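May, 7:40 am, bench 2

Coffee first, then the log from last night. Kourosh left the machine parked and the run folder half named, so half an hour gone just matching files to notes. Please, everyone, put the block type in the folder name. I will keep asking.

Where we are. Escobar (the chores project, for whoever reads this later) wants a yes or no from us by the end of the month: can the two-arm unit put things where they go well enough that we stop practicing on the task board and start on the kitchen drawer mockup. Hostgate has the drawer mockup ready. Two drawers, one cutlery tray, one shelf of jars with lids. They are impatient. I would be too.

My own answer this morning is "not yet, but for smaller reasons than in March." Writing it down so I can be embarrassed by it later.

Numbers from the long run: 300 insertion attempts, all part types mixed, 78 failures. Sorted the failures by hand till my eyes went. Most of them are the same failure. The hand gets the part to the right place, the part is tilted a little in the fingers, it touches the rim and then the hand pushes instead of backing off. A person feels that in the fingertips and wiggles. We have a wiggle too but it only starts after the force limit trips, and by then the part has rotated in the grip and the wiggle makes it worse.

26 of the failures are not that. Those are regrasp trouble: part picked up fine, angle wrong for the hole, and the planner tries to fix it with the wrist alone and runs out of wrist. It should set the part down and take it again. Lautaro has a branch for set-down-and-retake, not merged, he says it works on the cylinders and is hopeless on the block. Fine. Merge it for cylinders.

Things changed before this morning's runs:
- force limit down one notch on the right side only
- slower last stretch of the approach, right side only
- left arm told to keep out of the way unless called
- head camera exposure fixed, it was hunting every time an arm crossed the board

The left arm thing annoys me. All that hardware and it mostly waits. But when both sides are allowed to work they get cautious around each other and every cycle gets longer. For the drawers we will need both: one hand to hold the drawer open, one to put the fork in. So the waiting is borrowed time. Note to self, ask Rodica if the keep-out volume can shrink when the left hand is not moving, it is set for worst case and worst case is silly.

Stills from the head view:

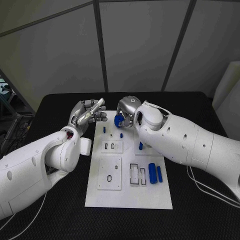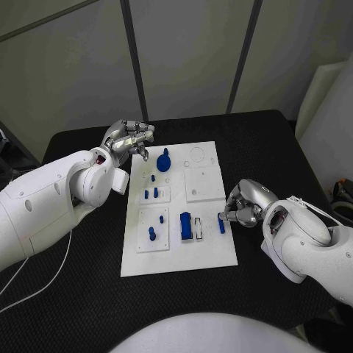
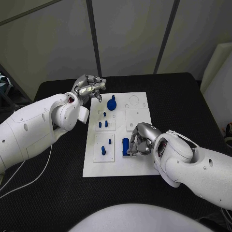 Right hand has the part each time.

Rodica came by at 10:15, read the draft of this over my shoulder and objected to the whole question. Her view is that the board tells us nothing about chores, because every part on it was designed to fit exactly one hole and no spoon was ever designed to fit anything. A cutlery tray forgives you a thumb's width on every side, she said, and what it doesn't forgive is a spoon lying under two other spoons, and we have never tested a pile, not one time. She would go to the drawers tomorrow and let it fail there, where at least the failures would be about drawers.

I don't fully agree but wrote it down close to how she said it. My side: if the hand can't tell that a peg is tilted it can't tell that a jar lid is cross-threaded, and the lid is on Hostgate's list. Same missing sense. Her side, again: then test lids. OK. That's fair.

Giang's point by message, shorter: how long does a person take to do the board? We don't have that figure. We should. Somebody sit down and do it, gloves on, gloves off. Also do it with thick winter gloves, that's my guess at how much feeling the machine has. Would be good to put in the report next to the machine times so the Escobar people have something to hold on to. They see a smooth demo and think dishwasher by Christmas.

Wear. Counter on the right hand reads 3,973 closes since the tendons were done. Index finger has a bit of play side to side when you wiggle it with power off. Vimura's service sheet doesn't give a limit for side play that I can find, only for tension. Trinidad is writing to them. Until then check it every morning before power on, initial the sheet. It takes a minute. Yesterdays box is blank.

Fingertip pads: the Ostden ones grip better and get dirty faster. Dirty pad slips, slip gives tilt, tilt gives the failure above. So maybe part of what I'm calling a sensing problem is a wiping problem. Want to split this properly: one batch with pads wiped between every attempt, one batch never wiped, same parts, same order. If wiping alone fixes a good share then great, and also bad news for kitchens, which are greasy.

Shop floor side, short because I have a call. The kitting job (pick parts out of bins, fill the tray, tray goes down the line) is closer than the kitchen in my opinion. Parts known, tray known, light known. A slow cycle hurts more there though, nobody at home times the cutlery but a line does. Kourosh thinks a night shift would take slow if it was steady. Steady is what we don't have. One stuck part and it stops and waits for a human, and then you are paying the human to be there anyway.

Chores I would let it try now, if someone made me pick: moving empty jars along the shelf. Closing a drawer that is already lined up. Putting spoons in the tray if they come one at a time. Chores I would not: anything with a lid, anything wet, glass, cloth of any kind, knives obviously.

To do
- merge Lautaro's branch, cylinders only
- wiggle on first contact, not after the limit trips (me)
- wiped / unwiped batches (me and Kourosh)
- human times on the board, three glove conditions (Giang, since he asked)
- ask Hostgate for one lid and one jar early, loose, no shelf
- a pile of spoons. Rodica picks the spoons
- keep-out volume, see above
- Trinidad: Vimura letter, side play, ask abot pads too

4:50 pm. First unwiped batch started late, cable snagged under the mat again and had to retape. Leaving it running until Kourosh takes over. Folder is named right, go look.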